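September, evening
Posted by the author in Bench Diary

Started before nine and did not get through half of what I had written down. The plan for the month is to get the Trollis set up to where we can train on it without patching holes every other day. We are at 1,857 good episodes as of tonight. I thought we would be past two thousand by now, but I threw out a lot last week when I found the clock on one arm had drifted from the clock on the other.

Most of the morning went to the follower on the left. Golen, which is what we call the recording script, kept dropping the first second of each run. I would start moving and the log would come up short. The fix was dull. I was opening the file after the arm woke up, and it needs to be open before. I moved four lines and ran it 15 times with no drops. Wrote it on the whiteboard so I don't do it again in the other script.

After lunch I changed the task list. The old one was all pick up and put down with one object, and the model from Retamal got good at that and bad at everything else. It would go straight for whatever was in the middle of the table even when the prompt named something at the side. So now I leave a mix of things out and only ask for one of them. The rest stay where they are and get in the way. I move them between runs, but not by much, and I don't line them up.

The cord is the hard one. It lies flat and there isn't much to grab. If I come in too steep the fingers push down on the wood and the arm faults. If I come in too low I slide it along in front of me. I got better over the afternoon, and I am not sure that is good for the data, so I am keeping the clumsy ones too as long as they end with the cord lifted. Seven of them I marked as failed and kept in a separate folder. 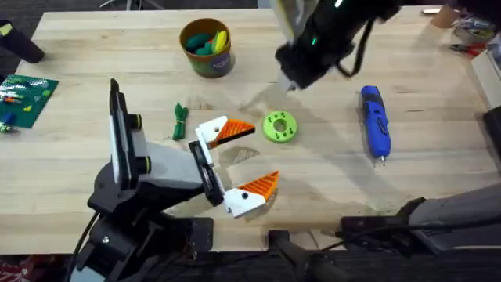 Both arms over the table, with the cord, the green disc and the blue tool out.

The disc was easier than I thought. It goes best if one finger comes in at the rim. I stopped trying to use the holes.

Did 2 sets with both arms before dinner. My shoulders hurt by the end of the second one. I need to raise the chair or lower the leader arms.

Eka is still copying to the other drive as I write this. It says an hour left and it said that an hour ago. I will check it in the morning and delete nothing until I have opened a few files by hand.

Tomorrow: relabel the runs where I typed "disk" and "disc" both ways, tighten the left wrist, start on the cup.

3 comments | 2 shares

Contact | Copyright Bench Diary, all rights reserved | Back to top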